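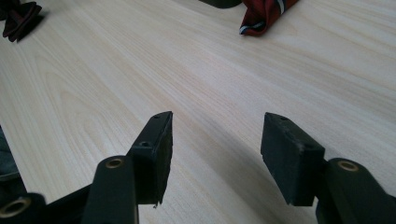

*Pale wood grain on a tabletop.*

# About Colter Surfaces

Colter Surfaces refinishes and repairs wooden tabletops, counters and shelving for schools, libraries and restaurants. The company operates from one shop on Gidon Road and handles all work there except fixed counters, which are finished on site.

## What we do

Most jobs start with a moisture reading and a test of the existing finish. Lacquer, oil and waterborne coatings each need a different stripping method, and the quote states which one applies. Tops are sanded in stages and recoated in a dust-controlled room. Cure time depends on the product – hardwax oil needs longer than waterborne polyurethane before a top can go back into service.

We take in up to 800 tops a year. Veneered pieces are accepted if enough face veneer remains to sand. If it does not, we quote for a new face.

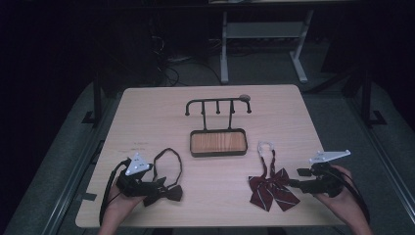 *Black metal rack with hooks and pegs, on a light wooden table.*

## Facilities

The shop covers 9 bays. Edico, our sister business, shares the loading dock and supplies table bases, edge banding and replacement hardware. Akpalu, the second brand in the group, sells care kits matched to the finish on each invoice.

The sample library holds 2,000 finish chips, filed by species and sheen. Customers can borrow chips for two weeks. Bring them back in the sleeve, with the label attached.

## Visiting

Colter Surfaces, 911 Gidon Road. The counter opens at 8 a.m. and drop-offs close at 3 p.m. School orders for summer work should reach us by March – later orders are scheduled for the fall.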